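About Wetadent

Hi, I'm Ka-ming Mok, and I started Wetadent at my kitchen table in Pacheco with a secondhand sewing machine and a really bad temper about tents.

I'd bought a nice one, used it for two summers, and then the door zipper gave up. The shop told me to get a new tent. For a zipper! So I took the thing apart myself, put the new zipper in upside down, picked it all out again and finally got it right somewhere past midnight. My neighbor saw it drying on the line and asked if I could do hers. Then her brother brought over a backpack, and I've been behind on orders ever since.

What we do now is fix outdoor gear. Tents, packs, rain jackets, sleeping bags, the odd kite. Zippers are still most of the work, followed by torn mesh and seam tape that's peeling off in long sad strips. I love a seam tape job (my husband thinks this is a sickness). We don't do boots, and we don't do inflatable boats anymore, so please don't mail me one without asking first.

In May we moved out of my house and into the old paint store on Jullau Street, 177, the door next to the bakery. There's parking behind the building and you can walk right in with your stuff. If you're mailing it, please wash it first! A mild soap and a full day hanging up is plenty. I send unwashed gear back, and I hate doing it.

Prices are simple enough. A look and a quote is free. Most zipper jobs are $30, plus the zipper, and anything bigger I'll call you about before I pick up the scissors. If I think your jacket is past saving I'll tell you that too, and you can leave it with me for patches or take it home.

We also run a beginners' repair night called Wonard, named after a spelling mistake on our first flyer that I got too fond of to correct. You bring something broken and a snack, we bring the machines, thread and needles. Kids are welcome if they can sit still near an iron. So far we've had 473 people come through, and a few of them sew a straighter line than I do, which I'm trying to be gracious about. 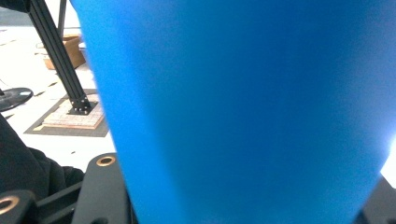
Blue, up close.

I get asked a lot if we'll open a second shop. I don't think so. I like knowing which pack belongs to who, and I like eating lunch next door. What I would like is somebody who can do down work, so if you've refilled a sleeping bag and lived to tell about it, come by and say hi.

The phone rings in the workroom and I'm often on the loud machine, so leave a message or just stop in.

Page last updated 22 October 2024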